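Llevo desde abril con las manos llenas de cola blanca y por fin me siento a escribir sobre los sargentos Nollov, que me han cambiado bastante la manera de montar marcos pequeños. Aviso de que esto va largo, porque me lo pidieron Firouzeh y media lista de correo del taller, y porque cuando una herramienta me gusta me enrollo (ya lo sabéis los que aguantasteis lo de los formones).

## De dónde vengo

Hago marquitos cuadrados de listón claro, de esos que luego llevan una acuarela, una tesela o una foto de la abuela. Son piezas ligeras, sin apenas superficie para agarrar, y durante años las he montado con cinta de carrocero, gomas elásticas y mucha fe. La cinta va bien hasta que el listón tiene la menor torsión. Entonces se abre una esquina, lo ves al día siguiente y ya no hay remedio que no pase por la sierra.

Abbas Amini me insistió en que probara con sargentos en C de toda la vida, los de arco cerrado y husillo largo. Yo los tenía asociados a trabajos gordos, a sujetar tableros al banco y a dejar una marca redonda preciosa en mitad de la pieza. Me equivocaba, o al menos los estaba usando fatal.

## Los sargentos

Compré dos Nollov negros. El acabado es mate, algo áspero al tacto, y se agradece cuando tienes los dedos pringados. El husillo gira suave desde el primer día, sin ese punto arenoso que traen algunos baratos y que obliga a limpiarlos antes de estrenarlos. ¡Y qué rosca más limpia! Le puse una gota de aceite por costumbre, pero no la pedía.

El arco no flexa con la presión que yo uso, que es poca. Para un marco de listón fino hay que apretar hasta notar contacto y darle un cuarto de vuelta más. Si sale cola a chorro os habéis pasado, con estos sargentos y con cualquiera.

El recorrido es largo, y ahí tengo sentimientos encontrados. Por un lado me sirve para casi todo, incluida una caja bastante más alta que los marcos. Por otro, con una pieza menuda te queda mucho husillo fuera y el conjunto pesa hacia ese lado. El marco se ladea, se apoya sobre la herramienta y, si no lo calzas, las esquinas trabajan torcidas mientras seca. Se arregla con un taco debajo o dejando que el husillo asome por el canto de la mesa.

## La superficie de trabajo

De esto se habla poco y a mí me parece media faena. Antes encolaba sobre contrachapado con papel de horno, y el papel se arruga y te deja el dibujo de la arruga en la cola. Ahora uso una plancha verde de imitación mármol, con sus vetas blancas, brillante como un espejo. La cola seca salta con una espátula de plástico y el listón claro destaca muchísimo sobre el verde, con lo que cualquier holgura en la junta se ve a la primera.

El brillo tiene un precio, eso sí: las cosas resbalan. Un marco con el sargento puesto se te va de paseo si le das con el codo. Debajo llevo mesa de aluminio ranurado, que es firmísima, y pongo una tira de goma fina cuando quiero que la pieza se quede quieta. 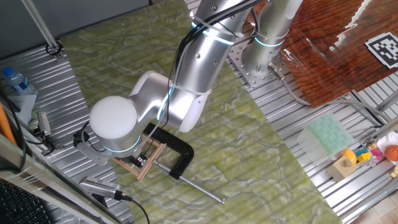 ## Cómo los uso yo

1. Presento los cuatro lados en seco y compruebo las diagonales. Si no cuadran ahora, no van a cuadrar después.
2. Cola en las testas, una capa fina, y espero un minuto para dar una segunda. La testa chupa mucho.
3. Pongo retales de listón entre la zapata y el marco. Sin ellos, el husillo marca la madera blanda aunque aprietes poquísimo.
4. Aprieto alternando los dos sargentos, un poco cada uno, mirando la escuadra entre vuelta y vuelta.
5. Calzo lo que quede en el aire y me voy a hacer otra cosa.

Con ese método llevo 82 marcos y he tenido que rehacer muy pocos, casi todos de la primera semana, cuando todavía apretaba como si cerrara una tubería.

## Lo que cambiaría

La zapata baila más de lo que me gustaría. En superficies planas se asienta sola, pero sobre un canto estrecho hay que guiarla con el dedo. También echo de menos una protección de goma de serie. Éabha Conneely les pega un trocito de cuero a los suyos y dice que no ha vuelto a usar retales; lo voy a probar.

Frente a los Zustitz que me prestó Igor Kurek, los Nollov me parecen más cómodos de girar y menos nerviosos al soltar. Los Zustitz pesan menos y para marcos diminutos quizá ganen. Si solo hacéis miniaturas, pedid unos prestados antes de gastar.

## ¿Los recomiendo?

Sí, y con ganas. Les pongo un 9 sobre 10; el punto que falta es por la zapata. Empezad por una pareja, que con uno solo se queda corto enseguida. Yo ya tengo otros dos encargados para el lunes, a ver si me animo con los marcos dobles que me pidió Folasade. Si alguien ha probado el modelo pequeño, que me cuente qué tal agarra en listón fino.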